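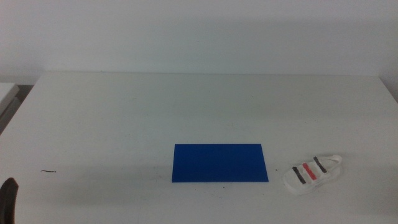

Skavbridge approves equipment plan for small-item handling cells

2019-04-12

Skavbridge has approved a purchasing plan for six robotic handling cells at its Desjardins sorting site. The cells will place small, irregular goods, such as toy footwear and molded accessories, onto flat colored targets ahead of packing. The cells will be supplied by Orkum, which was selected in March after a comparison of three bids.

The plan divides spending into two stages. Stage one covers two cells, their grippers, fixed cameras and work tables. Stage two covers the remaining four cells and is released only if the first two meet the acceptance terms. Each cell must complete 2,778 placements without operator intervention other than scheduled stops. Items that land partly outside the target sheet are recorded as failures.

"We budgeted by the cell, with the table and lighting included in the unit price," said Yvette Lavoie, equipment planning manager at Skavbridge. "On our previous line those were bought separately and the installation ran over. The gripper fingers are treated as a consumable and have their own line in the operating budget."

Work surfaces are specified as flat, white and matte. Target sheets are a single solid color and are held in stock in blue. Tabletops and sheets will be inspected for wear every 500 operating hours, and replacement tops are priced in the supply contract. Cleaning of loose fibers and other debris is assigned to the shift operator.

Orkum will provide 160 hours of on-site support during stage one. Software for object recognition is licensed per cell from Ristetti, with the first year included in the purchase price. Renewal after that date will be charged to the site.

"The item set includes pieces that rest on their side as often as on the sole, so the acceptance test uses mixed starting positions," said Manon Friesen, project engineer at Orkum. "Cycle time is measured but carries no penalty in stage one."

Skavbridge will keep its existing manual stations in service through both stages. No decision has been made on equipment for larger goods, and the present budget contains no allowance for it.

Purchasing inquiries should be directed to the Skavbridge equipment planning office.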